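# Chapter 4: Cords, Plugs and Other Things That Tangle

I used to think putting away a hair dryer was a five-second job. Then I moved to Drakden, shared one bathroom drawer with my cousin Toon Baert, and spent most of a winter picking knots out of his cords and mine.

So this chapter is about cords. We'll start with the dryer, as it's the one thing nearly every home has, and it teaches you most of what you need. You'll want a clear table, a power strip and a bit of patience – that's all!

Before you wind anything, lay the whole cord out and look at where it goes. Does it loop? Does it cross itself?

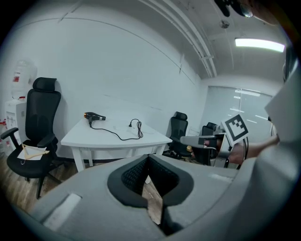
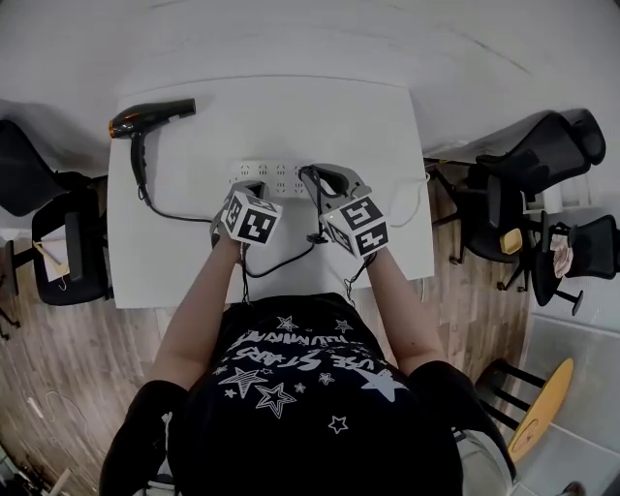

Always hold the plug itself when you take it out of a socket or put it in. Pulling on the cord is quicker, sure, but the wires inside hate it (I ruined a perfectly good Hendis dryer that way, and it took me only 11 months). Once it's unplugged, make wide, lazy loops and tie them loosely. Never wrap the cord tight around the handle – the bend right where it leaves the dryer is the first place to crack.

Try it now with something of your own, then do Exercise 11 on page 77. After that we'll go on to lamps, which have thinner cords and a few bad habits I still haven't cured.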